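The Touchline: members' newsletter of the Flullska Referees' Society
September 2025

Abandoned matches: what to write down and when

The league secretary at Fimeck has asked us to remind everybody how an abandonment should be reported. We had 4 last season, two for the weather, one for a serious injury and one for a fight that spread to the parents. In three of those the report came in late or left out something the league needed before it could decide whether to replay the game or let the score stand.

The decision to abandon is yours. No club official can make it for you, and no club official can overrule it. Managers will sometimes agree between themselves that a match should stop, usually when one side is five goals down in the rain. If the pitch is safe and you have enough players, the match carries on. If one team then walks off, that is a different report and a more serious one, so please don't help anybody out by calling it an abandonment.

Before you get to that point you can suspend play. Take the players off, tell both managers how long you are prepared to wait, and note the time. For lightning the local rule is unchanged from last season: everybody leaves the field at the first thunder, and that includes spectators standing under the trees on the far side at Killetti Park. Junior teams go to the changing rooms or to cars. Gazebos and metal dugouts don't count as shelter.

When you do abandon, write down these things while you are still at the ground:

The minute play stopped, and the minute you made the decision, if they are different.

The score.

How play would have restarted, and for which team.

Any cautions or dismissals up to then. They still stand and still have to be reported, whatever happens to the result.

The names of the two people you told, one from each club.

If it was an injury, whether an ambulance was called and who called it. Leave out your opinion of the injury. "Player 7 was unable to leave the field and the ambulance crew asked that he not be moved" is enough.
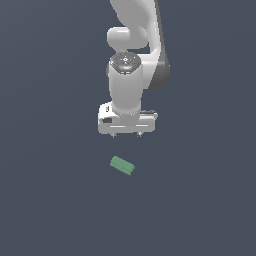
Arm and green block, computer rendering

The report goes in through the Kwak system as usual, under "Match not completed". Do not use "Result disputed", which sends it to a different person and holds everything up. The form lets you save a draft, and several members have saved one on the Saturday night and believed they had sent it. You should get an email with a reference number. If you haven't got one by the next morning, it hasn't gone.

Fees are paid in full for an abandoned match if you had started it. If you called it off before kick-off but had already travelled, you can claim half the fee and all of your travel. Claims for February onwards last season that are still unpaid should be sent again, with the match number at the top.

Assessments and the fitness test

The society now has 149 registered officials, and a good number are asking to be assessed for promotion this season. Requests need to be in before the end of the month. You must have refereed at least five open-age matches in the middle since your last grading. Line appointments don't count towards the five, although they do count towards your total for the season.

Assessors will not usually tell you in advance that they are coming. They should introduce themselves afterwards and give you a few minutes of feedback in the dressing room. The written report follows. If you think the assessor has a fact wrong, such as a card given to the wrong player, write to the appointments desk and it will be looked at. Marks will not be changed because you disagree with them.

The fitness test will be held at the Killetti running track. Bring your own water and wear flat shoes or short spikes, as the track will not let us on in moulded boots. Anyone who misses it can sit the later one, but will stay on line duties in the meantime.

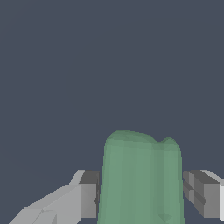

Lamisi Dankwa
Training Officer

I took over the training programme at the end of last season and this is the first chance I have had to set out what we are doing with it.

Attendance at monthly meetings had been dropping for a while. I asked members why, and the most common answer was that the meetings were too long and too much of them was read out from a sheet. So business will now be dealt with in the first part of the evening and kept short. Minutes will be on the noticeboard page for anybody who wants them. The rest of the meeting is for training.

The first session is on managing the technical area. I have picked it because it came up in more match reports last year than any other subject, and because our reports show we are not dealing with it in the same way. Some of us have a quiet word, then another quiet word, then a third one. Others go straight to a card. Clubs notice. A manager who got away with shouting at one of us on a Sunday is going to be puzzled when the next referee cautions him for it.

What I would like us to do is this. The first time, if it is low-level, deal with it from where you are, with a look or a hand. If it carries on, go over at the next stoppage and speak to the person by name. Get the names at the coin toss, it saves trouble later. Tell him or her what you want stopped. After that it is a caution, and you should not feel you have to apologise for it. Anything offensive or threatening skips all of those steps.

Assistant referees have a part to play as well. If you are on the line in front of the benches you will hear things the referee can't. Don't get drawn into a conversation. Pass it on at the next break in play, in as few words as you can, and use the actual words that were said if you are asked for them. We will practise this in pairs and it will feel silly for the first couple of minutes.

The second session covers offside, and mainly the question of when a defender has deliberately played the ball. I have clips from local matches and would be glad of more. If your club or your family films games, ask them for anything awkward. Send the whole passage of play if you can, as a clip that starts with the final pass is no use for this. Please get the club's permission first where the players are under 18.

We are also short of mentors. There are 4 new referees who passed the course over the summer and do not yet have one. Mentoring means going to a handful of their early matches, standing somewhere they can see you, and talking to them afterwards. You don't have to be a senior referee. Somebody who qualified two or three years ago is often better at it, having been shouted at under the same conditions more recently. Travel is paid. If you can take one on, speak to me at the meeting or leave a message with the appointments desk.

One request about new referees in general. When you are at a ground for your own match and there is a youngster in charge on the next pitch, go and say hello before kick-off. We lose more of them in their first season than at any other time.
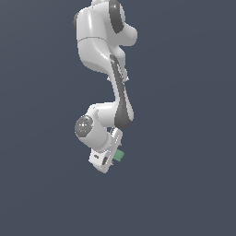
Kit, cards and whistles

The bulk order for shirts closes at the next meeting. Black is the first-choice colour and everybody must have one. The second colour this year is yellow, and the old purple may still be worn until the end of the season provided both officials on the line have it too. Long and short sleeves are the same price. Sizes come up small, so try one on from the sample box before you order.

There are spare cards, flags and notebooks in the cupboard at the clubhouse. Sign for what you take. Two sets of the electronic flags are still out from last season and are wanted back, with their chargers.

Closed dates

Please put your closed dates into Kwak as soon as you know them. The appointments desk fills weekend games early in the week before, and a call on Friday evening to say you are at a wedding means a match without a referee. If you are ill on the day, ring. Do not send a text or an email, as they may not be read in time.

Members who have moved house or changed phone number since last season should update their details on the same page.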